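Home | Syllabus | Notes | Readings | Contact

We use cookies to remember your settings. OK

Week 9 notes: can a machine do your chores yet?

Hi all, these are my notes from Monday's lecture, a little cleaned up (Dec 16, 2024 version, so toss the older one if you printed it).

I started by asking who would pay for a robot that tidies a desk. Lots of hands! Then I asked who would leave it alone with a favorite mug, and most of the hands went down. That gap is pretty much the whole lecture.

Think about what "put the books away" asks for. You have to find the books, even when one is partly hiding the other. You have to pick a spot to grab, and a thin book leaning at an angle doesn't give you many good ones. Then you have to get it into a slot you can't fully see once your own hand is in the way. We do all this while talking on the phone. 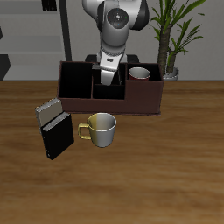
The reaching part is in decent shape. Arms have been able to go to a point in space and stop there for decades, and a shop floor is built around that. Same part, same tray, same spot, all day long. My old job at Gavalas was like this (I loaded trays there one July, very dull) and a machine could have done it in 2003 if they'd wanted to spend the money.

Desks are worse. Stuff moves, people buy a new organizer, the cup ends up where the pens go. Marjatta Rantala, who gave the guest talk, told us her team at Flornent ran a desk-tidying task 3000 times in simulation and finished 906 of them with everything where it belonged. She was quite cheerful about it! The failures were mostly at the very end, when the object touched a wall of the compartment and the arm kept pushing.

So my answer for now is yes on the shop floor, if you set the place up for it, and not really at home. I'd love to be wrong by the time you graduate.

For next week: read the Punix handout, then pick one chore you did today and write down every step where you used touch instead of sight. One page is plenty. Bring it on paper, please, because the upload page is still broken.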